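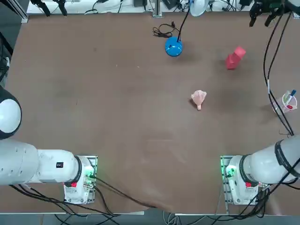
One reader of the last page objected that a desk lamp with a round base has no business on a worktable, and that a clamp lamp would free up the whole top. Fair enough if your table has an edge you can clamp to. Many don't, and a weighted base can be moved when the job changes. The steps below are for a lamp that stands on the table, with a few small craft pieces sharing the space.

Placing the lamp

1. Unplug the lamp and let the bulb cool.

2. Wipe the tabletop and the underside of the base. Grit under a glossy base will scratch a table when you slide it.

3. Set the base toward the back of the table. If you write or cut with your right hand, put it on the left side so your hand doesn't shadow the work.

4. Leave 20 inches of clear surface in front of the base. On a smaller table, leave what you can and keep it in one piece.

Dealing with the cord

5. Undo the coil completely and lay the cord out straight. Work out any knots by hand. Don't pull on the plug.

6. Run the cord off the table by the shortest route that doesn't cross your work area.

7. Gather the slack below the tabletop and hold it with 2 hook-and-loop ties. I use Brollance ties, but any soft tie will do. Keep it loose enough that the cord isn't bent sharply, and don't tie it up in a tight bundle while the lamp is in use.

Sorting the small pieces

8. Put foam blocks together in an open bin. They can go in at any angle, but nothing heavy should sit on top of them.

9. Give folded paper pieces their own box with a lid. Stand them upright, in a single layer, with the points facing up.

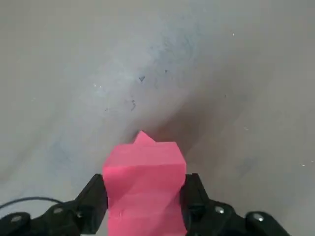

10. When you take a paper piece out, hold it by the sides at its widest part and lift straight up. Pressing on the top flattens the folds.

11. If a crease has gone soft, run a fingernail along the original line. Don't add a new fold beside it.

12. Keep paper and foam well away from the bulb and shade, including overnight.

Plug the lamp back in and check the light from your chair. Tilt the shade down if you can see the bulb.

Page last changed 31/03/2025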